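Subject: Re: [oldhouse-decorating] Orkum 407 - does it really stay white?
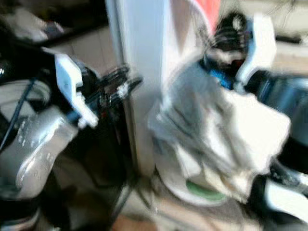 White post, black cables to the left. A bit blurred.

On April 24, 2020, a list member wrote:

> Has anyone used Orkum 407, the water-based white satin? Our decorator in
> Ullstead swears by it and says we'd be mad to put oil gloss on the
> skirtings and doors again. The leaflet says it is guaranteed not to
> yellow for 7 years and has been tested for over 4,000 hours. The old
> oil paint (Drollmont, the full gloss, done by the people before us) has
> gone the colour of weak tea behind the wardrobe, and I'm sick of it.
>
> He also says we can go straight over the Drollmont with 2 coats and no
> primer if we give it a quick wipe down first. That would save us a fair
> bit of time, and with things as they are we have plenty of that but not
> much paint. Any reason not to?

Yes, a few reasons not to, and I'd separate the question about yellowing from the question about primer, as the leaflet seems keen to run them together.

First the yellowing. I have no quarrel with the general claim. Water-based whites hold their colour far better than oil-based ones, and anybody who has moved a wardrobe away from a glossed skirting board knows what oil does in the dark. It goes cream, then custard. The binder in the old stuff changes colour as it ages and daylight bleaches some of it back, so you get the daft result that the bits you look at stay fairly white while the bits behind the furniture go off. The insides of cupboards are the worst of all. Water-based paint mostly doesn't do this. So far, so good for your decorator.

What I don't believe is the number. "Tested for over 4,000 hours" tells me nothing until I know what was done to it for those hours. If they stood a painted panel under a strong lamp, that's a test of the wrong thing for a bedroom skirting. Indoors it's the lack of light that turns oil gloss, so a panel under a lamp is having an easy time of it. If they kept it in a dark cupboard in a warm room, I'd be more interested, but 4,000 hours is less than half a year and the promise is for 7 years. Somebody has done a sum to get from one to the other and I should like to see it. I wrote to Orkum last July to ask and got the same leaflet back, with a compliments slip.

Then there is the guarantee itself. Read the small print on the back, if you have the patience. My copy says the cover applies when the product is used "as part of the full system", on a surface "correctly prepared", and that what you get if it fails is replacement paint. So they'll send you another tin. The tin is the cheap part. The expensive part is the fortnight on your knees with sandpaper, and they don't send anyone to do that again for you. And "the full system" means their own undercoat as well, so if you do what your decorator suggests and go without, I'd say you have thrown the guarantee away before you've opened the lid.

Now the primer. Please don't skip it. Old full gloss is about the worst thing you can put water-based paint on. It's hard and slick, and the new coat sits on top like a skin on a rice pudding. It will look lovely when it's done. It may look lovely at Christmas. Then the hoover catches it, or you peel off a bit of masking tape, and away it comes in a strip, with your nice shiny Drollmont underneath in perfect order. I have had this happen on a door frame in the back bedroom, with a different make I'll admit, and I ended up scraping the entire thing back with my thumbnail in a temper.

Try this before you commit to anything. Pick a spot that doesn't show, wipe it down the way he tells you to, put on two coats of the 407 and leave it a full week. Then score a small cross through it with a sharp knife, press some parcel tape over the cross and rip it off smartly. If the paint stays put, I'm wrong and you can ignore me. If it comes away on the tape, you've lost a patch behind a door and saved yourself the whole landing. I'd do a second patch with sanding and primer next to it so you have something to compare. The knife costs nothing and doesn't have a leaflet.

What I would do in your shoes, for what it's worth:

Wash everything with sugar soap and rinse it properly, twice near the kitchen where the grease gets. Let it dry overnight. Sand until the shine has gone. You want it dull all over, and the mouldings are where everybody gives up, so start with those while you still care. If the house is old enough that there might be lead in the lower layers, don't dry sand at all. Use wet-and-dry paper with plenty of water, keep children out, and get one of the cheap test kits first. Dust off, then one coat of an adhesion primer. I don't mind which. I've used the Nutsugah one from the yellow shelf at the builders' merchant and it grips well, though it smells of fish and drags on a warm day. The Orkum undercoat is fine too as far as I can tell, just dear for what it is.

After that the 407 is perfectly decent paint. I want to be fair to it. It goes on thin, and I'd expect to need a third coat over anything that has gone as yellow as you describe, whatever the tin says about coverage. Don't keep fiddling with it. With oil you could go back after ten minutes and lay off a run, but this has already started to grab by then and you'll leave tramlines. Work in short lengths with a decent synthetic brush, damp it slightly first, and leave it alone.

It won't look like the old gloss either. If you like that deep wet look on a panelled door, nothing water-based that I have tried gets there. The Orkum leaflet says "traditional sheen", and I've no idea whose tradition they had in mind. It's flatter and a bit more plasticky, and it marks more easily for the first month while it hardens. We had the print of a cardboard box on a windowsill for ages. I also find that doors stick to their stops in warm weather, which oil never did once it was dry. A rub of candle wax along the edge sorts that.

One more grumble and I'll stop. Several people on this list have written in over the years to say that such-and-such white "hasn't yellowed at all". When pressed, it has usually been up for one winter, on a wall with a big window. I'd like to hear from anybody who has had 407 inside a cupboard for several years and has held a piece of white paper up to it. That's the only test I'd give tuppence for, and it needs to be plain copier paper, as the eye gets used to cream very quickly if there's nothing next to it. I thought our own airing cupboard was white until I did this. It's the colour of a digestive.

As for the decorator, he may well get away without primer on the jobs he does. New-build trim that has only ever had water-based paint on it will take a fresh coat with next to no fuss, and there's a lot of that on the new side of Ullstead. Ask him whether he has done it over old Drollmont and, if so, whether he has been back to look. I'd ask it nicely. If he says he has been back and it was fine, get him to put that in writing with his price, and see whether the answer changes.

If you're stuck with what is in the shed until the shops sort themselves out, I'd do the washing and sanding now and save the painting for when you can get primer. Sanded gloss will sit happily for weeks. Just wipe it down again before you start.

Does anyone know if the Drollmont full gloss was changed at some point? Mine from the older tins has yellowed much worse than the stuff I put in the hall, and I can't work out if it's the paint or the light.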